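Property claims after displacement: your questions

I write a small newsletter on housing and land rights for families who had to leave the Firden valley. I'm not a lawyer, just somebody who has filled in these forms twice and has opinions about them. These are the questions that land in my inbox most.

Do I have to go back in person to register my house?

No. The Alow land office takes claims from a relative with a signed power of attorney. Get it stamped at a consulate – a plain letter won't do, however nicely it's written!

How long do I have?

You get 183 days from the day your district is listed. Zidasano was listed in October, so families from there should start now. Put the deadline somewhere you'll see it every day (mine lives on the fridge).

I lost the deed. Is that the end of it?

Please don't give up. Old tax receipts, power bills and sworn statements from 2 neighbors have all been accepted. Dig through every drawer, and ask your aunts, who keep everything.
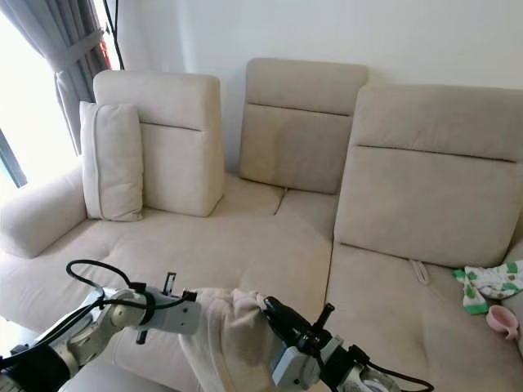
What does it cost?

The filing fee is 651, and an appeal is 900. You can ask for a waiver on the last page of the form, which people miss all the time.

Can the office give my home to somebody else while I wait?

Not legally, once your claim has a number. Tedesco is a messier story, with two sets of maps in use, so folks from there should ask for both.

Last updated 30 December 2022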